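The Pen Cup and Other Things on the Green Carpet

4 min read

I have been meaning to clear out the back room since March. The trigger, in the end, was a phone call from my aunt Ourania Athanasiadis, who is coming to stay and who expects to sleep somewhere other than on top of my belongings. So on October 30, 2024, I took everything off the shelves and put it on the floor, which every article about tidying tells you to do and which makes a room much worse.

The carpet was there when I moved in. It is the green of a mini golf course and has about the same give underfoot. I have owned this house long enough to replace it and have spent the money on shelving instead, specifically a Vorkavier unit that came with 23 screws and a drawing of a smiling man who had clearly used a different set.

Anyway, the floor. I worked in batches, a few things at a time, starting with whatever rolled.

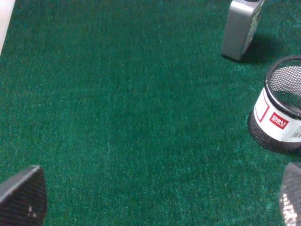
Gray bottle, mesh cup

The gray bottle has moved house with me twice. I don't own anything that would need it. My neighbor Kedir Negussie does, or says he does, and he has promised to come and get it at some point, so it went to the door, where I expect to walk around it until spring.

The mesh cup was harder. It still had its paper label on, red deli logo and barcode and everything, and I have had it for years. I never took the label off because I always thought I might return it. I paid so little for it that the bus fare to the store would have cost more.

I have a pen cup on my desk already. It holds pens, most of them dead, plus a pair of scissors and an Umeo tape measure that retracts when it feels like it. Did I need a second one? Genalyn Dagdag, who organizes other people's closets for a living and mine for lunch, told me to ask what the object was for. It was for pens. We were no further along.

Cups, generally

By mid-afternoon I had drifted into drinkware. I don't know why there were mugs in the back room. I suspect I carried them in full and then forgot them, one at a time, over a period I would prefer not to work out.

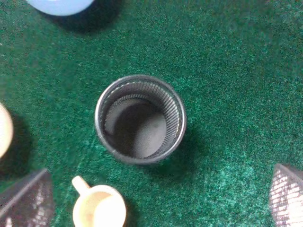
Pen cup, currently between pens.

I kept it. It lives on the Vorkavier now, second shelf, ready for my aunt's reading glasses. The mugs went back to the kitchen, where there was no room for them either, so that's the next job.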